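4. Practice rules for hand-held gripper recording

4.1 Why rules at all

The first version of our protocol was half a page. Grip the tool, press record, do the task, stop. Four operators read it four different ways and we only noticed when the Trivgate and Indgate sets were merged. Same tasks, same tool, same table height. Different habits. Trivgate operators started each take with the fingers open, Indgate operators started with them in whatever state the last take had left them. A policy trained on the merged set learned to hesitate at the start. We lost most of September to that.

What follows is the rule set as it stands now, version 3, dated 2019-09-04. Numbering is kept from the working document so the gaps are real (rules 2 and 6 were dropped, see 4.4).

4.2 Before the take

Rule 1. Fingers fully open at the start. Not nearly open. The operator lets the trigger out to its stop and holds for one full breath before moving. Checked in the recording, not by asking.

Rule 3. Both fingertips in view, with clear surface between them. If one tip is out of view the mount has slipped; stop and reseat it. Some cropping of the finger bodies is fine and we do not reject for it, the tips are what matters. The open pose meant by rules 1 and 3 is the one in Figure 3.

Rule 4. Look at the surface. Glossy tables give a pale patch of glare which moves when the tool moves, and a strong one hides small parts. A soft sheen is allowed. Operators may turn the table or close a blind but may not add a lamp once a session has begun. Shadows from the fingers themselves are left alone. We tried to get rid of them, waste of a week, and the policy did no better.

Rule 5. No swapping of finger sets within a session. Worn fingers are replaced between sessions and the change goes in the log. Stenano fingers and Michalski fingers are never mixed on one tool, even if they fit.

4.3 During and after

Rule 7. One task per take. If the part is dropped the take goes on until the operator has either picked it up again or given up, and is tagged either way. Dropped takes are kept. Early on people deleted them out of embarassment and the set came out far too clean.

Rule 8. Approach from above at a slant, at a steady pace. No circling over the part to find an angle. If you need to look, look before you press record.

Rule 9. Hand clear of the table. Resting the wrist on the edge makes for smooth takes that the arm can not repeat.

Rule 10. Review within the day. A second person views the opening and closing moments of every take and marks it pass, fail or ask. "Ask" was added late and should of been there from the start; without it reviewers passed nearly everything.

4.4 Effect on rejection

We ran the rule set against a pool of 2,000 takes, then drew 512 from the passed ones for a second blind review. The second reviewers disagreed with the first on 59. Most of the disagreements were over rule 4, which is no surprise, glare is a judgment call and the text gives no threshold. We tried a brightness cutoff and gave it up: it threw out good takes on light tables and let bad ones through on dark tables. For now rule 4 stays a matter of training, with reviewers shown the same set of borderline takes before they begin.

Rule 2 (wipe the table before each take) was dropped as nobody followed it. Rule 6 (fixed wait between takes) was dropped because it slowed the work and bought nothing we could measure.

Open points. Rule 3 says nothing on how level the tips should be with each other, and a tool held with a roll passes as written. Rule 8 leaves "steady" undefined. Both sites want a number there. We do not have one yet and would rather leave it blank than guess. Sites using other tools should take rules 1, 7 and 10 as they are and rewrite the rest. 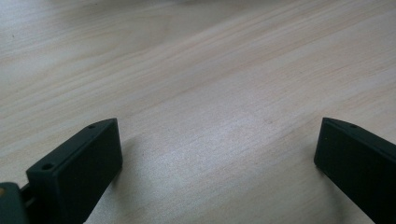
Figure 3. Open pose over a bare wooden tabletop, nothing between the fingers (rules 1 and 3). Soft sheen in the gap.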